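Work Visa Sponsorship: Frequently Asked Questions

Answers for staff and host employers using the Clurnach skilled worker route. Last reviewed in November.

Who needs a sponsor?

Anyone coming to Clurnach for paid work that lasts longer than 21 days. Shorter business trips are covered by the visitor permit, as long as you are paid from abroad.

How much does it cost?

The application fee is 737 per adult. Children under 18 who apply with a parent pay 100 each. Fees are not refunded if the application is refused – only if it is withdrawn before fingerprints are taken.

Which form do I use?

Form 102. The older paper version is still accepted at the Jumudthorpe office but takes longer to process.

Can my family come with me?

Yes. A spouse or partner and dependent children can apply at the same time or later. Each person needs a separate form. You will be asked for marriage and birth certificates, with certified translations if they are in another language.

Children do not have to attend an interview. They do need to come in person to have a photo taken, and a parent or guardian must stay with them. 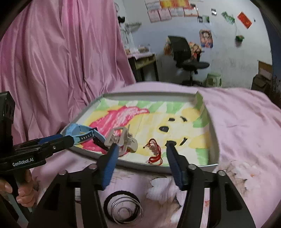

Can I change employers?

Yes, but the new employer must be a licensed sponsor and you must have the new approval before you start. Working for the new employer while the request is pending breaks the terms of your permit.

What if my application is refused?

The refusal letter gives the reason and the deadline for a review. A review looks only at the papers you already sent in. If you have new evidence, file a new application.

Who can see my file?

You, your representative and the caseworker. Your employer sees the decision and the dates – nothing else.

Where can I get advice?

Despina Costache runs the drop-in desk at the Wisow building in Jumudthorpe, 10 a.m. to 2 p.m. Bring your passport and any letters you have received.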